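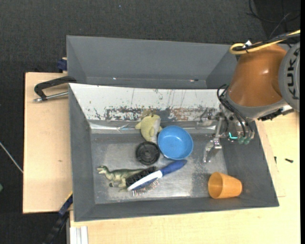
Malsha Haque reckons I should have asked about the waiting periods before I ate the free sandwich. She wrote in after my note last week saying I was off to the Stovix open day, and her advice was to get the exclusions in writing, ignore the slideshow and find out what the premium does in the second year. Two out of three, Malsha. The sandwich was egg and I was hungry.

For anyone who missed the earlier post, Stovix is the private health fund that has been letterboxing our end of town since winter. It promises hospital and extras cover "at a price that stays put", and it invited the public to come through its new member centre on 13 November 2018 and see how it's done. I pay a fund already. It has gone up every year I've had it, by more than my wages have, and I'd like to be wrong about the whole business. So I went.

The member centre is the top floor of the old Sandu building, over the tile shop. Parking is awful. You sign in on a tablet, and the tablet wants your date of birth, your current fund and whether you wear glasses. I left all three blank and it wouldn't let me past, so I was born in 1900 and I'm with a fund called None. The young bloke on the desk watched me do it and handed over a lanyard anyway.

We started with a talk. The chart on the first slide had premiums for "the industry" climbing like a staircase and a nice flat line for Stovix. I asked how long Stovix had been selling policies. The answer was 7 months. A line 7 months long is going to be flat, given that funds put their prices up once a year and Stovix hasn't reached its first one. The presenter said that was a fair point and moved to the next slide.

Next came the claims floor. Stovix doesn't process its own claims. It pays a firm called Rukov to do it, and the people we saw through the glass with headsets on were Rukov people. I asked one of the guides who you complain to if a claim is knocked back. Stovix, she said. And who does Stovix ask? Rukov. She was pleasant and she knew her stuff, and I don't hold the set-up against her, but I've been round that roundabout before with a knee and I didn't enjoy it.

The app got its own half hour. It's called Steltis and it is quick, I'll give them that. You take a photo of your dental receipt and it says yes or no while you're standing at the counter. They ran two receipts through for us and both came up yes. Both were their receipts. A woman near the front had brought one of her own, from a physio, and was told the demonstration account wasn't set up for physio.

Now for the money, which took some getting. The brochure says hospital cover starts from $324 a month for a couple. I asked what that included and was given a second brochure. On that level you're not covered for hips, knees, cataracts or anything to do with the heart beyond a night of observation. If you're a couple young enough not to want any of that, you might wonder what the $324 is for. If you're my age you can read the list as a list of things that are going to happen to you.

To get the knees back in, you go up two levels and accept an excess. The adviser at the quoting table wouldn't put a figure on paper without a full application. She'd say it aloud, though, and it was more than I pay now.

Extras were much the same. There's a $300 yearly limit on general dental, and one crown would see that off before the dentist had his gloves on. I asked if the limit would rise along with the premium. She didn't know, which was the straightest answer I had all day.

I also asked what happens in January. The flyer mentions a "January review" in the small print, right next to the line about the price staying put. It was explained to me that the review is of the price, and that staying put refers to the period before the review. I wrote that down word for word and read it back to the presenter, and he agreed I had it right.

Some things were good. They'll honour waiting periods you've already served at another fund, provided the cover is no higher than what you had. The phones are answered here and not overseas. The cancellation form is one page and they had a stack of them sitting out, so I took one home to compare with my own fund's, which runs to four and wants a signature from both of us.

Malsha, the waiting periods for new members are two months for general treatment and twelve for anything you already had wrong with you. I did ask. It was after the sandwich.

The next open day is a Saturday, they said, date to be confirmed. Take your own receipts and your current policy, and park behind the library.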